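Fadullow
Renders analysis scripts written in Python to static report pages. Version notes, June 2026.

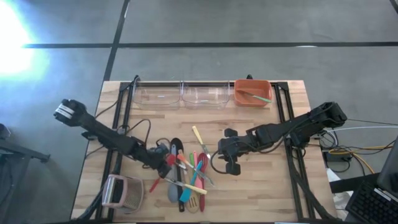
Senga Semple asked on the tracker whether cell output could be frozen, so that a report built on one machine does not change when it is rebuilt on another. It can, from this release. Set freeze to true in the header of the script and the stored output is used until the source text of that cell changes. Changes in imported modules are not detected.

Input
Plain .py files with cells separated by a comment line. Notebook files are accepted but converted first, and any output already in them is discarded. Cell order in the file is the order of execution. There is no option to run cells out of order.

Output
One page per script, plus a folder of figures. Figures are written as SVG unless they hold more than 1,701 points, in which case PNG is used. The limit is set by svg_max and applies per figure. Tables print the first five and last five rows by default.

Themes
Bosman: single column, serif text, wide margins for notes.
Zudden: two columns, with code folded by default.
Both themes have a print stylesheet. Zudden drops to one column when printed.

Cache
Stored output sits in .fadullow next to the script. Up to 10 builds are kept and the oldest is removed first. Delete the folder to force a full rebuild. It should not be committed.

Known problems
Widgets are rendered in their starting state only.
Long equations overflow the column in Zudden.
Relative paths are resolved from the script, and the January release resolved them from the working directory. Older projects may need their paths edited.
Progress bars leave blank lines in the output. Gebhard Egger has a patch under review.

Maintainers
Jaqueline Nava (core, cache), Donnie Laing (themes). Report faults on the tracker with the script header and the full build log.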